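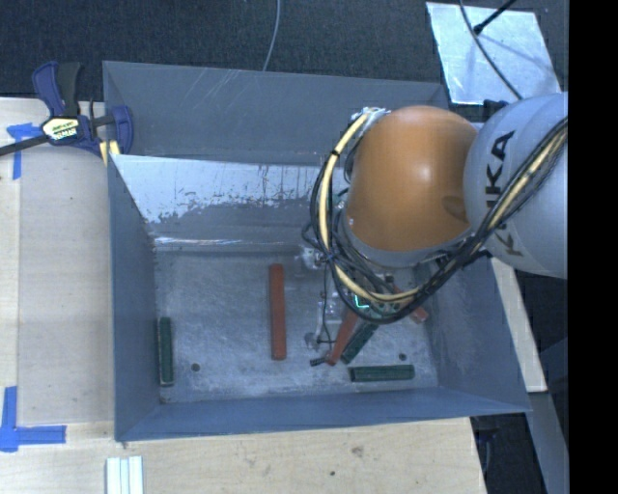
About Ornia

Ornia reads peace agreements and then checks what happened to them. We started because too many of the deals we had followed as reporters were announced as finished business on the day they were signed, and the coverage moved on before the first rifle had been handed over. We didn't believe the announcements then. We are slow to believe them now.

There are eight of us, working from two rooms above a print shop in Benudmont, with a second desk in Ağca. Between us we have 14 years of filing on ceasefires, disarmament schemes and the talks that come before them. Some of those talks went somewhere. A good many produced a communiqué, a handshake and very little else.

What we publish

Our main work is the Dorar Register, a running record of promises made in signed accords. Each entry gives the clause, the deadline and whatever evidence we have been able to find that it was kept. The Register holds 300 entries at present. We don't use the word "historic" in any of them, and we don't mark a clause as met on the strength of a minister saying so. A rebel spokesman saying so doesn't count either.

We also put out four long reports a year. The next is due in April and looks at demobilised fighters who were promised land, and at what the word "land" meant to the people who drafted the clause.

How we check things

We ask for two sources who don't work for the same side and don't stand to gain from the same answer. This is slower than we would like. Figures for surrendered weapons get particular attention, as both governments and armed groups have reasons to round them up. If we can't confirm a number we leave the entry open, sometimes for years, and readers do write in to complain about that.

Money

Readers pay for most of what we do, and small grants cover the rest. We don't take money from any government, party or group that has signed an agreement we follow. We know every outlet says it is independent, so our accounts are on the site and you can look for yourself.

Corrections

We get things wrong. Corrections stay at the top of the entry, with the old wording left in.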